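Old office tower, change the processor or leave it alone?
Reading time: 2 min

udisport_fan44
Hello all. I bought an old Dell tower from an office sale for 28 dollars. I want to use it for school work and a little video. My cousin says I must change the processor, the shop Clokwood says I must buy a new computer for 279. Who is right?

Prellow
Neither, I think. Put in an SSD and more memory first. In an office machine the slow part is nearly always the old hard drive. I would not touch the processor at all, it is easy to bend a pin in the socket and then the board is finished.

karo_n
I don't agree with Prellow. A used processor for these boards costs 20 dollars and the work is not difficult if you are patient. Only check the list of supported models before you pay.

Prellow
Patient people also bend pins. I did it in March and I was very patient.

Uçar
Sorry for my English, I try to be exact. I am doing this same job now on my own table, so I can say how I go.

First, power cable out, then press the power button for a few seconds. I lay the case on its side, so the board is flat and nothing can fall on the socket from above. The side panel goes far away from the table, I have stepped on one before. Small parts go in a tray with separate places – never loose on the table.

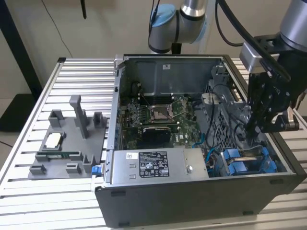
With the lever up and the socket empty, I do not put a tool or a cable over it. If I must stop for lunch, I put the plastic cover back. The blue drive carriers can stay where they are until you come to the SSD.

So I say karo_n is right about the price, and Prellow is right about the danger.

udisport_fan44
Thank you, this is very clear. Do I need new thermal paste?

Uçar
Yes, always. Clean the old one completely, from the heatsink too.

karo_n
And a very small amount, like a grain of rice.

Prellow
I still say SSD first. Use it one week, then decide about the processor.

udisport_fan44
OK, I order the SSD tonight and I will write here how it goes.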